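Cokham Road Safety Group
Minutes of the meeting of Tue 3 December

Meeting opened at 7 p.m. in the upstairs room of the library. Cletus Park took the chair. Fourteen members signed the sheet. Two officers from the traffic unit of the town police attended for items 1 to 4 and left after that.

The minutes of the last meeting were accepted with one correction. In the paragraph on Ciswood Lane, "north side" must be "south side". The secretary apologizes for the mistake.

## 1. Crashes since the last meeting

The traffic unit gave the report. There were three crashes with injury inside the town limits. Two of them were at the junction of Ciswood Lane and the county road, both in the evening and both with a car turning left. In the second one a cyclist broke his wrist. The driver stayed and called for help, and a ticket was given for failure to yield.

The third crash was on Mill Street, where a delivery van hit a parked car and left. The officers have a part of the license plate from a door camera, but not all of it. They asked that any resident who has a camera facing Mill Street look at the recordings and call the desk. It is not necessary to bring the recordings in person.

A member asked if the van could be one of the Kallevero vans, as they are the same color. The officers answered that they will not talk about any company while the case is open. The chair asked that the question not be repeated outside the meeting, and the member agreed.

## 2. Speed counts on Ciswood Lane

The police put the counting box on the lane for one week. The posted limit is 35. The box counted 569 vehicles on the busiest day, and 51 of these were above 45. The highest speed was 90, at 2:40 in the morning. There was some discussion if this number can be correct. The officers explained that the box was tested before it was put out, and they believe the number, but one reading alone is not enough for any charge.

Members who live on the lane said that the mornings feel worse than the nights, mainly between the first school bus and the second. The officers will send a patrol car for this hour on some mornings before the holiday. They do not want to say which mornings, and the meeting understood this.

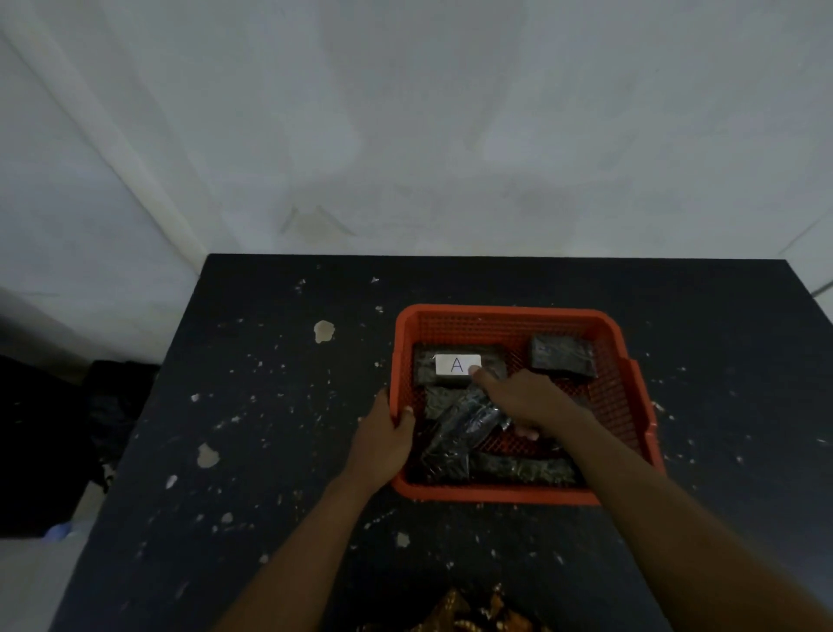

It was also asked why the box was put near the church and not near the bend, where the cars come out fast. The answer was that the box needs a straight piece of road, and also a pole to lock it to. There is no pole at the bend. The chair will ask the county if a pole can be installed, and what is the price.

**Action:** Cletus Park to write to the county about the pole.

## 3. The junction with the county road

The county engineer could not come but sent a letter, which was read aloud. In short:

- The county agrees that the left turn is a problem.
- A traffic light is not planned. The junction does not have enough traffic under the county rules.
- New paint for the stop line is approved, and will be done when the weather is warm enough, most likely in March.
- The hedge on the corner is on private land and the county cannot cut it without permission of the owner.

The meeting was not satisfied with the point about the light. Several members spoke. It was said that the rules count cars but do not count the people who avoid the junction out of fear and drive by Mill Street instead. One of the officers said, as his own opinion, that a four-way stop would help more than a light and would cost much less. The meeting liked this idea. It was put to a vote that the group asks the county for a four-way stop, in writing. Eleven in favor, none against, three did not vote.

About the hedge — the Kasprzak family, who own the corner lot, were contacted by phone in the week before the meeting. They agree to have it cut down to three feet if somebody else does the work and takes away the branches. This was received with thanks.

**Action:** Secretary to write the letter on the four-way stop and send it to all members before it goes out. Hedge work to be arranged by the Mill Street members. 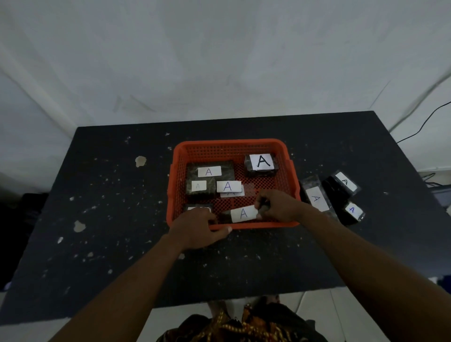

## 4. Thefts from parked cars

The officers reported a number of thefts from cars in the lot behind the station. In almost all cases the car was not locked. Tools, a child seat and one wallet were taken. One window was broken, on a car where a bag was left on the seat.

One arrest was made. The man was released by the judge with a date to come back to court. A member asked why he was released. The officers said this is a decision of the court and they cannot comment on it, but residents can come to the hearing if they wish.

The light at the back of the lot is still not working. It was reported in the fall by two different people. The railroad says the light belongs to the town, and the town says it belongs to the railroad. The chair has asked the town clerk for the old lease, where this should be written.

**Action:** Chair to report on the lease at the next meeting.

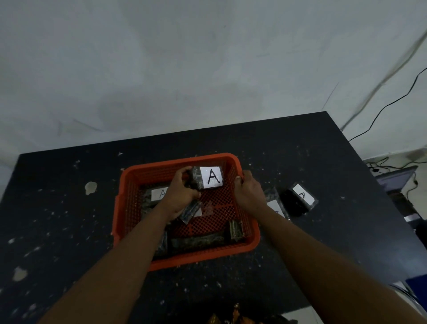 ## 5. Money

The group has 3,000 dollars in the account, from the town grant. None of it was used since the last meeting. The grant must be used before the end of June or the rest goes back to the town.

Two proposals were made:

1. A speed display sign with a solar panel, to be moved between Ciswood Lane and Mill Street. One price was received. It is higher than what we have, but the seller also has used signs.
2. Reflective vests and bicycle lights for the school children.

The meeting did not want to decide with only one price. It was agreed to get two more prices for the sign, one of them for a used sign, and one price for the vests and lights. The question who will move the sign and charge it in winter was also left for the next time.

## 6. Other business

The crossing guard at the school is leaving at the end of the term. The school is looking for a new person for one hour in the morning and one in the afternoon. It is paid work. Anybody interested can call the school office.

A member asked if the minutes can be put on the board at the post office as well as on the website. Agreed.

There was a complaint about snow pushed into the bike lane last winter. The secretary will forward it to the public works department together with the photos that were sent by e-mail.

## 7. Next meeting

The next meeting will be in March, same room. The exact day depends on the library and will be sent by e-mail. The county engineer will be invited again.

Meeting closed at 8:50 p.m.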